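The Overnight Rest Is Overrated
by Ama Eshun

Every cookie recipe I open lately wants me to chill the dough until tomorrow. I have my doubts. 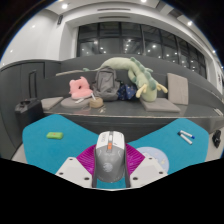 Where the rule came from

I don't remember my grandmother's recipe cards saying a word about it. They said mix, drop, bake. Then at some point the bakery people started talking about rested dough, home bakers picked it up, and now you can't find a plain chocolate chip cookie that doesn't ask for a night in the fridge. The claims get bigger every year. Deeper flavor, better color, chewier middle, "toffee notes." I've read posts that promise all of it from the same bowl of butter and sugar I was going to use anyway.

I'm not saying cold dough does nothing. It spreads less, and if your butter got too soft while you answered the phone, 30 minutes in the fridge will save the batch. Fine. What I doubt is the rest of it, and how sure everybody sounds.

My own very small test

Last November I made one big batch and baked it in two rounds, half right away and half the next evening. Same pan, same oven, same bag of flour. I set them out on two plates with no labels and had 4 friends try both. Jaime Garcia picked the fresh ones. So did Ifor Owen, who then changed his mind after a glass of milk. Na-rae Seo liked the rested ones and was right about which they were, though she said it was the color that gave it away. Hjørdis Sjöberg wanted to know why neither plate had walnuts.

That proves very little, I know. But it's more than most recipes offer. "Trust me, it's worth the wait" is not a result. Did they bake both? Did they taste them without knowing which was which? I have asked this in comment sections and gotten back a lot of heart emojis.

What I'd like to see instead

Tell me how much difference it makes, and let me decide. If the recipe is for a school bake sale at eight in the morning, I may want dough I can make ahead, and the fridge is a help. If it's Sunday at four and somebody wants a cookie, a recipe that hides "chill 24 hours" down in step six has wasted my butter.

And weigh the flour! A scoop can be packed or fluffy - that changes a cookie a lot more than a night on the bottom shelf next to the pickles, at least in my kitchen. I'd trade every toffee note on the internet for recipe writers who own a scale.

I'll keep chilling for cutouts, where I want clean edges. The chocolate chip dough is going straight in.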